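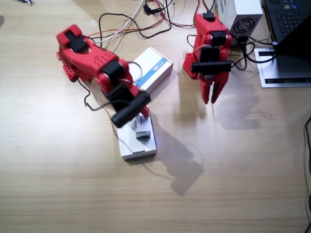
Two red arms and a small metal piece at the tabletop, Jarkero.

JARKERO ADDS EVENING LANGUAGE TABLES FOR THE FALL

August 15, 2018 — I've been wanting to announce this one since spring, so bear with me if I get carried away! Jarkero is starting evening language tables, and you can sign up now.

If you haven't been to one, a language table is dinner with a rule. You sit down with up to 8 people, soup gets passed around, and until the bowls are cleared everybody sticks to the language of the night (badly is fine, I do it badly every time). We'll have Spanish, Portuguese and, for the first time, Mapudungun, with recipes and conversation cards put together by our friends at Huenchumán. Gastar is cooking, and yes, the bean stew is back.

We ran 21 trial dinners before settling on a format. The big change is that beginners now get their own table for the first 3 weeks — it was pretty rough being dropped in next to fluent speakers.

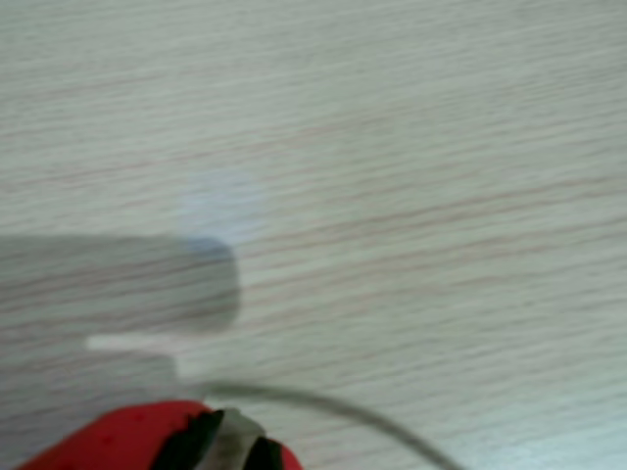 Someone wrote to me after the last trial dinner that the food was wonderful but they'd have liked a word list beforehand, so they weren't hunting for "spoon" all night. Fair enough! Allura is printing a pocket-sized one, and we'll mail it out with your confirmation.

Tables run through the end of November. Each dinner costs $30, soup and word list included, and you can book one night or the whole run. Sign up at the front desk or call us any afternoon. Tell us about allergies when you book, please, and not when the stew is already on the table.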